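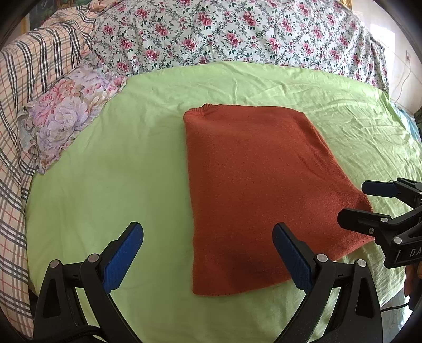 June
Fatunton Household Studies Group

4. Does the fold survive the bed?

Advice on folding clothes is rarely short of confidence. The Kato manual, which we used as our starting text, promises that a knit folded into a rectangle will keep its shape, take up less room and be easier to find. We doubt the first claim, have mixed feelings about the second and found almost no evidence offered for the third.

Part of the trouble is where the work gets done. Manuals assume a table. Of the 130 households that answered our survey, 88 said they fold on a bed, most often one that is already made up or half made up. A bed gives under the hand, the sheet moves with the cloth, and the space left over depends on how much bedding has been pushed out of the way. Durrani's often repeated rule that each edge should be "pressed flat against a firm surface" tells these people very little.
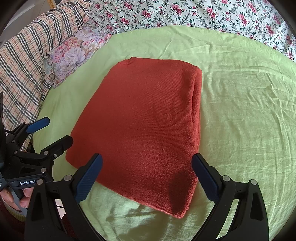

Thick, fuzzy cloth makes matters worse. A thin shirt can be folded and folded again with a fairly crisp edge, but a heavier piece forms a rounded side where the layers stack up, and pressing on it mostly moves the bulk somewhere else. Figure 2 shows a folded piece of this kind on a wrinkled green sheet, with its lower-left corner curling up a little. We would not read much into one corner. It does fit what respondents told us, which is that corners are the part they go back to and then give up on.

We also question the standard measure. Earlier work in the Zodville series scored a fold by its outline seen from above, so that a neat rectangle earned full marks whatever its thickness or the state of its edges. By that score nearly everyone folds well. When we asked 12 respondents to carry their folded items to a shelf and score them again there, more than 2 in every three marked their own work down. The sample is small and the scoring was done by the people who had done the folding — hardly a blind test — and we make no claim beyond it.

What we can say is that the outline alone is a poor guide. A stack that looks square on a soft bed may lean once it is moved, and a lumpy one may sit perfectly well. Whether either result matters to anyone looking for a sweater in the morning is a separate matter, and the manuals have so far taken the answer for granted.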